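29 December 2021

I finished the book on Kepler last night, the thick one which Agnes Lundgren lent me in Dalen. It took me the whole of December, because I read slowly in English and I look up too many words. Now I feel a little empty, as after guests have gone home.

What stays with me is his mother. I knew the laws of the planets from school, but I did not know that Katharina Kepler was accused of being a witch, and that her son left his work and travelled far to defend her. She was an old woman and they kept her in chains. He wrote her defence like a scientist, answering every charge with a natural explanation. She was set free, and the next spring she died.

I told this to Branislav on the telephone and he said he would not have such patience for 2,000 pages of court papers, not even for his own mother. I think he would.
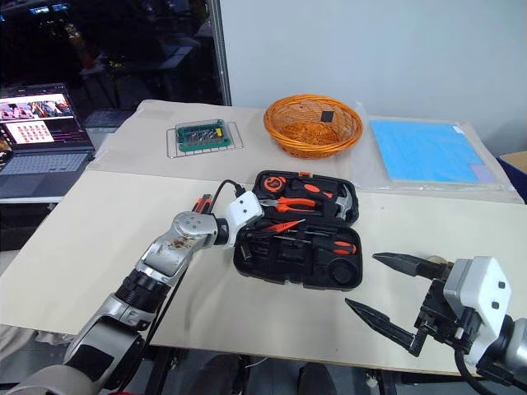

Also I admire that Kepler threw away years of labour for a small error in the orbit of Mars – eight minutes of arc. His eyes were weak since the smallpox in childhood, so he had to trust the numbers of Tycho Brahe, his difficult neighbour in Prague.

Tomorrow I must return the book. Agnes has one about Caroline Herschel too, and I will ask for it if the road is clear.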